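# Motion planning developer, tabletop manipulation (Ikby team)

Hello, and thanks for stopping to read this! We're the small group at Tunditz that writes the planning and control software for two-handed robots, and we'd love to find one more person to share the work (and the whiteboard) with.

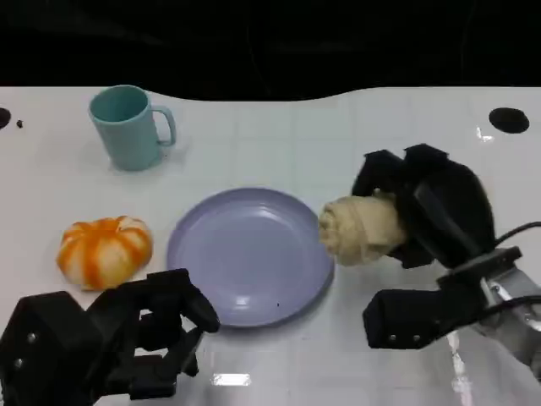

There are 7 of us at the moment, and our planner, Pitoser, decides which hand should move, when it should move, and how the two stay out of each other's way. It does this quite well on a good day. On other days it dithers between two perfectly fine grasps for longer than any of us would like, and that's where we're hoping you come in.

You'd spend most of your time in C++ and Python, working on grasp selection and smoother handovers between the planner and the low-level controller. We keep a library of over 3,000 recorded runs, 71 of which are labelled "puzzling", and you'd be very welcome to start with those — they're a lovely way to learn the code.

**It would help if you have**

- written planning or control code that ran on real hardware
- some patience with collision checking
- a habit of leaving logs other people can read

A degree is fine, and so is not having one. We organise our hours around the people we have, so part-time is open for discussion.

Send a letter and something you've built to Jonatan Ekström at Tunditz, with "Ikby planner" in the subject line. Applications close at the end of December, and everybody gets a reply.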